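### 3.2 Household dust and open shelving

Dust was sampled in 112 homes in Wotside and Dradudow during May. Open shelves held more settled dust than closed cabinets in both towns. 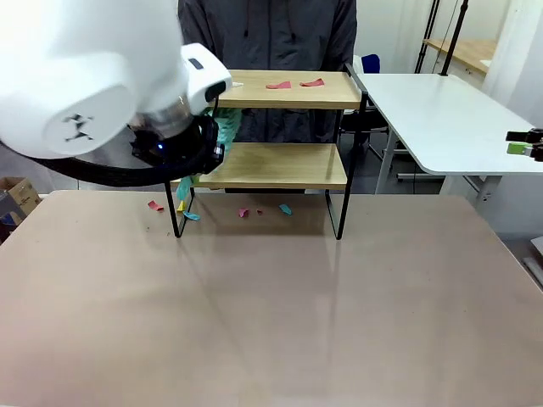 Figure 7. Two-tier shelf with black metal legs; red scraps on the upper board.

Residents of Dradudow cleaned their shelves less often, and up to 9 percent reported never dusting the lower board. Microfiber tools were the most common choice in both towns.
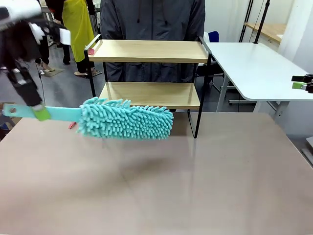 Alarcón objects that self-reported cleaning habits are a weak measure and that shelf height should have been recorded for each home. The Budlow survey did record height, but it covered closed cabinets only. Height is therefore left out of the model in Section 4.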